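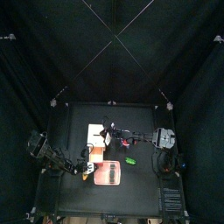
A success rate can hide a lot. The team at Firnby put out a number in April, 74 per cent over 200 tries at moving small things on a table with two arms, and people I respect passed it along as good news. I'd like to talk about the other tries.

Naveed Soomro, to his credit, shared the fault log. Most of it is dull: drops, near misses, a grip that closed on air. But 3 entries say the arms touched each other, and one of those says the left arm kept pushing after contact until Ayane Ichikawa hit the stop button. The software had scored that run as a success. The object ended up in the right spot, so it counted.

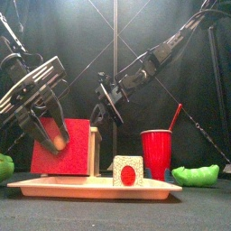 I don't care much whether a ball gets dropped. I care that a machine can lean on its neighbour and be given a tick for it. Firnby's answer is that the force limit was set too high on one joint, that it's been lowered, and that 2,000 more runs are planned. Fine. Who's checking the scoring?

Clem Nepia told me I'm being harsh on a research bench with no one's hands near it. Maybe. But benches turn into products, and the same scoring code goes along for the ride. Until a collision counts as a failure, whatever happens to the object, I'd treat that 74 as a rumour.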